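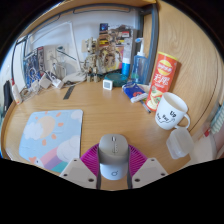
Capítulo 4
Do pixel ao dedo: quando é que o rato está mesmo agarrado?

Escrevi este capítulo três vezes. Nas duas primeiras começava pelas matrizes de transformação, e os meus alunos fechavam o livro na segunda página (com razão, coitados). Por isso vamos começar por uma pergunta que parece parva: como é que o programa sabe que tem um rato de computador entre os dedos?

Nós olhamos e sabemos logo. O rato está ali, cinzento e branco, entre dois dedos brancos, e o leque magenta espalha-se por trás. Já o módulo de perceção recebe uma imagem de grande angular em que até a borda da secretária se curva, e tem de separar o que está na garra do que apenas está perto dela. O meu primeiro detetor, feito no projeto Mellmont, juntava rato e leque numa única máscara, todo contente, com uma confiança altíssima. Perdi um mês de novembro inteiro com isso!

A secretária também não ajuda, e ainda bem. Há uma caneca com letras pretas, uma lata alta e vermelha de batatas Lay's, um frasco azul transparente com doseador, cabos enrolados lá ao fundo. Um detetor treinado em mesas limpas porta-se lindamente em mesas limpas. Eu prefiro trabalhar com as outras, e os exercícios deste capítulo usam o conjunto Baluyot, com 2105 imagens de secretárias tão cheias como a minha.

O que vamos construir

O nosso nó de software chama-se estado_garra e faz pouca coisa. Recebe a imagem e a abertura dos dedos, e publica uma de quatro respostas: vazia, em contacto, agarrada ou incerta. Peço-vos carinho pela última. Quase toda a gente a apaga na primeira versão, e depois o planeador arranca com o braço convencidíssimo de que leva alguma coisa.

Na secção 4.1 recortamos a zona entre os dedos, que nesta montagem fica sempre no mesmo sítio da imagem e nos poupa imenso cálculo. Na 4.2 corrigimos a distorção da lente, mas só nesse recorte. A 4.3 trata da fusão com o sinal de abertura, e é lá que aparece finalmente uma matriz (pequenina, prometo). Quem já usou o Plultbridge pode saltar a instalação e ir direto à página 441, onde está o ficheiro de configuração completo.

Uma nota antes de avançar: uma imagem isolada diz-nos onde as coisas estão naquele instante. Se o rato escorrega ou fica firme, isso só se vê na sequência, e é por isso que o nó guarda uma pequena memória das leituras anteriores. Falaremos dela na 4.4, com o código todo à frente.

Capítulos relacionados
Capítulo 3: Calibrar uma lente muito curva
Capítulo 5: Planear com respostas incertas
Apêndice B: Instalar o Plultbridge
Apêndice D: Ler os registos do Gullton

Comentários dos leitores

Simão Mota
Também me aconteceu a máscara única, mas com uma luva por trás de uma chave de fendas. O recorte da 4.1 resolveu metade dos casos.

rita_c
A configuração da página 441 dá erro se a memória estiver a zero. Pus 2 e passou a correr.

leitor do norte
Dá para seguir a 4.3 sem ter feito o capítulo 3? Tenho a lente já calibrada de fábrica.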